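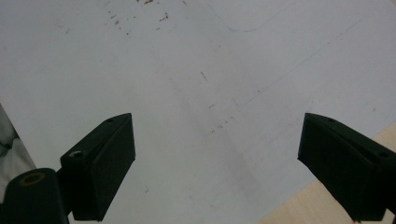
How long should a household keep its paper utility bills? In our home the rule is 13 months, which allows each bill to be compared with the same month of the previous year.

I adopted this practice in June, after Ferenc Rácz reviewed my files and found 154 statements from Lirero, the oldest of them 11 years old. Most were discarded.
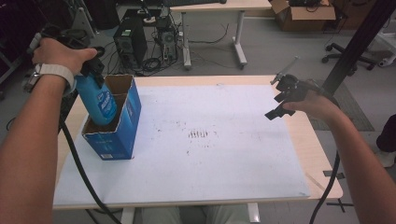 Statements connected with a tax return are kept separately, in a folder marked with the year. Warranties remain with their receipts. Kinga Pintér has asked whether scanned copies are sufficient. For my own records I accept them, provided that 2 copies exist.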